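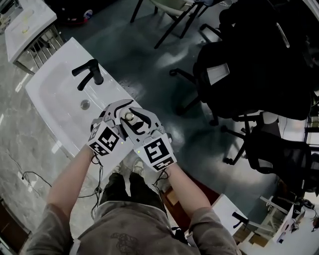

Recording at the washbasin, both gloves on, small round part held over the front edge.

Recording a two-hand demonstration with the marker gloves

This page explains how we record a task by hand for the Seltano arms. It is written for new people in the Fovorach project, but also for the team in Flurkirstead, who asked for the steps in written form. Please read all of it before you put on the gloves.

What you need

Two gloves with marker blocks, left and right
The head camera
The recording computer with the Harms software, version 2
The object for your task
A washbasin with a free front edge

Step 1. Put on the gloves

Pull the left glove first, then the right. The fingertips must sit tight, otherwise the finger values are wrong for small objects. Look at the marker block on the back of each hand. A small green light must be on. If it is not, push the plug at the wrist again and wait a few seconds.

Let the cables hang down from the wrists. Do not wind them around your arm. I did this in my first week and the left glove lost its connection in almost 100 recordings, and I had to make them again.

Step 2. Check the markers

Stand at the basin and look down at your hands. Open the preview in Harms. Each marker gets a colored outline when the software can read it. Turn your wrists slowly to both sides and notice the angle at which the outline disappears. In the task you should stay away from this angle.

The white ceramic can give strong reflections. If the outline is flickering, switch off the lamp over the basin and try one more time.

Step 3. Record

Start with both hands over the front edge of the basin and hold them still for 2 seconds. Then bring them together from opposite sides until the fingertips meet at the object. Move a little slower than you would at home. The arms cannot follow a very quick turn of the wrist, and such a recording is later thrown out.

Keep your eyes on your hands the whole time, also when you put the object down. At the end hold still again and then press the foot pedal.

If you drop the object, do not stop. Pick it up, finish the task and mark the recording as "recovery". We need these too.

Step 4. Save and name

Use the task number, then your station, then the take. For the basin task the number is 3171. Please do not write spaces in the name, the upload does not accept them.

One session is 400 recordings, divided over several days. Take off the gloves at every break and let them dry on the inside. Damp gloves become stiff and the finger sensors drift.

Known problem: after a long pause the right glove sometimes reports a closed hand when it is open. Make a fist, open it fully, and run the calibration again from the Harms menu.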